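Giving up the second coffee (sort of)

I've been drinking too much coffee since I was nineteen, and in February I finally decided to do something about it. Not quit! Let's not be silly. Just get down to one cup a day, before noon, and see if I slept any better.

Some background. My coffee habit really took off when I worked the early shift at a print shop, where the machine was free and terrible and right next to my desk. I'd have four before lunch without noticing. Then I left, bought my own grinder (a secondhand Tunex, loud as a lawn mower) and started having opinions about beans, which is worse for your wallet but the same for your heart rate. By last fall I was having a cup at 4 p.m. just to get through the end of the day, then lying awake at 2 a.m. going over emails in my head.

My friend Tuva Berge had done the whole thing a year earlier and told me to go slow. She cut out one cup a week and drank a big glass of water whenever she wanted the one she'd dropped. I nodded and ignored her completely and went from five cups to one overnight.

Bad plan. The headache showed up the next day after lunch and stayed for most of a week. I was grumpy, I was foggy, I put my keys in the fridge. I drove all the way to Plarkholm to pick up a lamp and came home without the lamp. So I went back up to three cups and started over, the Tuva way.

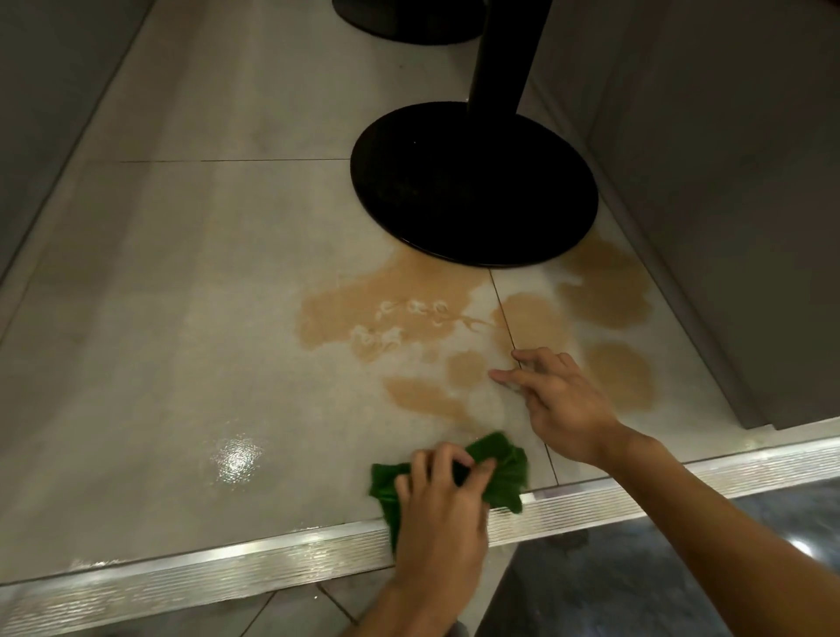
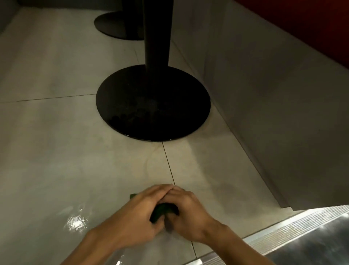
Going slow was so much easier. I kept a little notebook by the kettle and wrote down each cup, the time, and how I slept, and after a couple of weeks I could see which cups I cared about and which were just something to do with my hands. The morning one I love. The 11 a.m. one was pure boredom. And the afternoon one was mostly an excuse to get up and walk around, which I can do without a drink – or with a sponge and a green cloth and some brown stuff to get off the tiles, come to that. Any small chore works. Ten minutes of wiping or folding or watering plants and the craving has usually wandered off.

I tried some replacements too. Decaf from Ionescu was better than I expected, a bit flat but fine with milk. Barley coffee tasted like toast water and I'm sorry to everyone who recommended it. Peppermint tea is okay after dinner. The one that stuck was plain hot water with a slice of lemon, and yes, I know how that sounds, my grandmother drank it too.

The other thing I changed was the cup. I'd been using a giant mug from a Sultis gift set that holds nearly double what a normal one does, so my "one cup" was a bit of a cheat. I moved it to the back of the cupboard and now use a small blue one with a chip in the handle. I drink it sitting down, before I look at my phone, and I enjoy it a lot more than I ever enjoyed number four at the print shop.

Sleep? Better! Not amazing, I still wake up some nights, but I'm out by eleven most of the time and the 2 a.m. email sessions have pretty much stopped. I also have 40 dollars a month I used to hand over at the café by the station, and so far I've spent all of it on cheese.

I do still have a second cup when I meet friends in town. Next up is the sugar, which I'm dreading, so if you've managed that one please leave me a comment and tell me what you did about dessert.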